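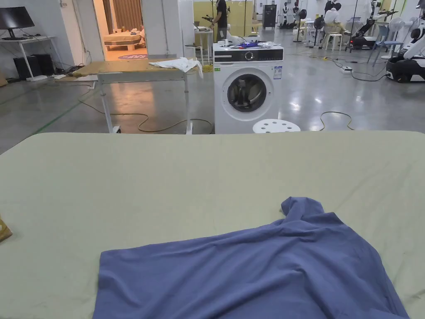

Enadard Laundry and Garment Care Collection: README

2 min read

Issued by the Drurnosa Household Practice Unit. Current as of 12 June 2026.

Purpose

The Enadard collection records ordinary garment handling in a shared indoor setting: spreading, smoothing, sorting by colour and folding. It is intended for the study of household laundry routines and for the preparation of teaching material. Commercial laundering is outside its scope.

Contents

Material is organised into 8 folders, one for each class of item. Each folder holds 40 sessions. A session covers a single item, from the moment it is placed on the table until it is set aside. Shirts and pyjama tops are filed together, as the two could not be labelled separately with sufficient reliability.

Setting

Work is carried out on a large cloth-covered table, with a front-loading washing machine nearby. Garments are presented crumpled or loosely spread and are not pressed beforehand. The colour of the table covering is noted in the session sheet and should be consulted before any comparison of fabric colours.

Known limitations

- Knitwear is under-represented. Further sessions are planned for November.
- Fibre content was taken from care labels where legible and is otherwise left blank.
- Sessions entered under the earlier Pryor naming scheme retain their original numbering.
- Sleeve position at the start of a session was not standardised.

Access and corrections

Copies are held at the Zurnilside reading room and may be requested by enrolled practitioners. Requests are normally answered within 9 working days. Corrections to labels should quote the folder and session number.

Licence: non-commercial use, with acknowledgement of the Unit.

3 shares | 0 comments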